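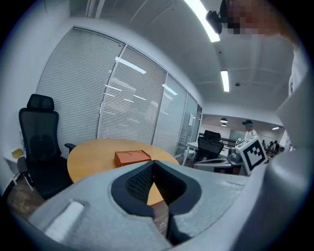
The small meeting room at Skanum

Welcome to the little gallery for our small meeting room, which a good many of you have asked about since we moved up to this floor last November. Delwyn Pearce wrote the notes, with plenty of help (and the odd correction!) from Smaranda Manole, who chose most of what went in.

The round table
We went back and forth over this for weeks, and I'm so glad we settled on a round one. The top is wood, a light honey colour, and it warms the whole room up on a grey morning. Salim Muli wanted a long one with square corners, and he has been very gracious about losing.

The orange box
It has a lid and it sits out on the table, and I must say I've grown fond of it — a good strong orange does wonders among so much white and black.

The tall chair
Black mesh, with a high back, armrests and a headrest you can move to suit yourself. Erick Temba found it through Preda for 80 pounds, and we paid another 70 for delivery of the whole order, which still makes him wince a little.

The blinds
White and horizontal, all along the glass wall at the back. They do catch the ceiling lights in bright streaks, but I find that rather cheerful, and it's lovely to be able to close them when a conversation needs a bit of peace.

The side table
Small and white, tucked into the far corner, and handy for anything you'd like off the big table while you talk.

The floor
Brown with a wood pattern, and very easy to live with after the old carpet downstairs.

To book the room, have a word with Todor Kadrić. Slots run for up to 2 hours.

Page updated Apr 9, 2023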